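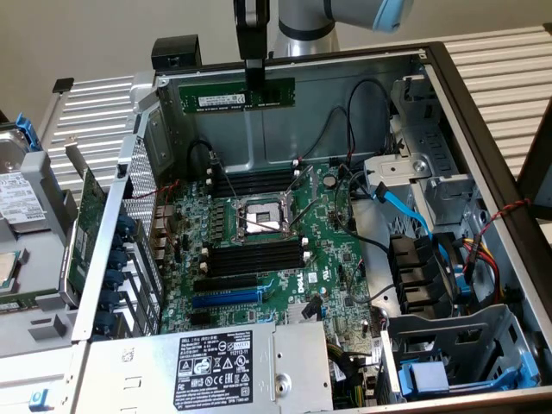 Playing the long fight: notes for the Plevis players' evening, 24/03/2019
Ostap Yatsenko

Hello, and thanks for coming! I main Mumum, so you know my bias already. Tonight is the Olitz boss fight, phase two, the one most of us get stuck on.

Quick show of hands: who has beaten him? Who has beaten him without a revive? (Wait. Let them brag a bit.)

Start with the armour. He opens with 60 stacks and every heavy hit takes off one. Light hits do nothing at all, and I spent most of January tapping away at him like a woodpecker before I noticed. So go heavy, block, step back, heavy again.

The poison comes at 25 per cent health. Save your special for it. I know how tempting it is to fire it early, the bar is full and it's glowing at you, but please hang on!

Team choice. Mumum first, because her shield soaks up the poison and hands a bit of it back as power. Chiu second. People leave Chiu on the bench and I think that's a real shame – put her beside Mumum and her bleed lasts 7 seconds, long enough to cover a whole dodge and counter. Third slot is up to you. I take a healer. My brother takes another brawler and does fine, annoyingly.

(Play the clip here. Pause on the red flash.)

See the flash? Two steps back, then in. One step back and his tail still catches you. If you're on a phone, try it with your left thumb a little higher than feels natural, it helped me loads.

Upgrades: the first gem for Chiu costs 2,000 gold and it's the best gold I've spent in this game. Leave the second one until her shield talent is open.

Questions now, then practice fights. Bring your own team to the first go, even if it's a strange one. I love the strange ones.

If we have time left over: the hidden door in the Olitz cellar.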